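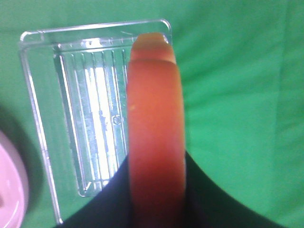

Unit 3: The Cold Sandwich, Layer by Layer

Everyday Kitchen Skills, Hollis Evening Program
Instructor: Ebony Kereama
Read before class. Bring this handout with you, plus an apron and a pen.

What we're doing

Sandwiches at last! I have been looking forward to this unit since the knife skills class, and I know a few of you have too, because you kept asking when we'd get to eat something. We'll make one plain sandwich each, slowly, and then we'll make it again with one thing changed. It sounds like very little for an evening, but bread, leaf and filling give you a surprising amount to talk about once you start paying attention to where each one goes.

Words we'll use

Base: the bottom slice of bread, the one that lies on the plate.
Barrier: anything between the bread and a wet ingredient. Butter is the classic. A dry lettuce leaf does a fair job.
Filling: the part you'd name the sandwich after.
Lid: the top slice.
Staging tray: a shallow container that holds ingredients until you're ready for them. I like clear plastic with ribs molded into the bottom, so slices sit on the ridges and don't stick flat to the floor of the tray.
Drape: to let a leaf or slice fall into its own folds instead of pressing it flat. We'll use this one a lot.

Setting up your place

Put the plate in the middle, right in front of you. The staging tray goes on the side you reach with, close enough that you never carry food over your neighbor's plate. Left-handers, that means your tray is on the left, and please take an end seat if you'd like the elbow room.

Keep raw vegetables and anything meaty in separate trays. Cooked bacon goes in last, after it has cooled, with a paper towel handy. Wash hands before you start and again whenever you go from meat back to greens.

I'm fond of a strong tablecloth color for this class (green is my favorite). White bread shows up beautifully against it, and so does every crumb, so cleanup is quicker.

Choosing the leaf

Ruffled lettuce is a joy here. The wavy edge holds a little air under the lid and gives you crunch right out to the crust. Pick a leaf smaller than you think you need, tear off the thick end of the rib if it has one, and pat both sides dry. Really dry! Miklós Dobos timed the two versions for us in May, and the sandwich with the wet leaf had a gray patch in the base after 10 minutes while the dry one was still perfect after 11. We stopped there and ate it. 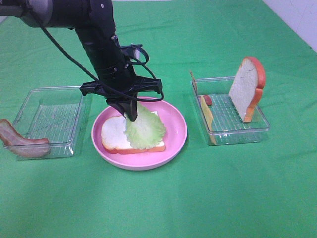
Page last changed: May 4, 2026 (E. Kereama)

The half-leaf start

Look at how the lettuce covers the right half of the slice and leaves the other half bare. That's the half-leaf start, and it's my favorite way to teach layering. With half the bread still showing, you can see the crust and judge how far the ruffles stick out. When you're happy with it, a second leaf goes on the bare half, overlapping the first by a finger's width.

Method

1. Lay the base flat in the center of the plate.
2. Spread your barrier thinly, right out to the crust. Skip this on your first sandwich so you can compare.
3. Hold the leaf by its middle and lower it from just above the bread. Let the edges drape.
4. Add the second leaf.
5. Take the bacon from the tray. Two short pieces side by side are easier to bite through than one long one.
6. Put the lid on with an open hand and press once, gently.
7. Cut corner to corner with a serrated knife. Let the blade do the sawing.

Make the second sandwich with one change only: barrier or no barrier, leaf above the bacon or leaf below it. Write down which you picked before you taste.

Tasting notes

Eat half of each. Where did the crunch come from? Did the filling slide when you bit in? Was the last mouthful as good as the first? Subira Bakilana's group last term argued for leaf on top and leaf underneath, both, and they convinced me. I make mine that way at home now.

For next time

Build one cold sandwich at home with a filling we didn't use in class and write a page on it, 600 words at most. A drawing of the layers from the side is welcome, and I love getting those. Keegan Bolger has the spare serrated knives if yours is dull.

If you have an allergy or don't eat pork, tell me before class and I'll set out another filling for you. Roasted peppers are excellent in this.

Unit 4 is open-faced sandwiches, and Panagiotis Gavalas will be teaching it with me. Bring an appetite.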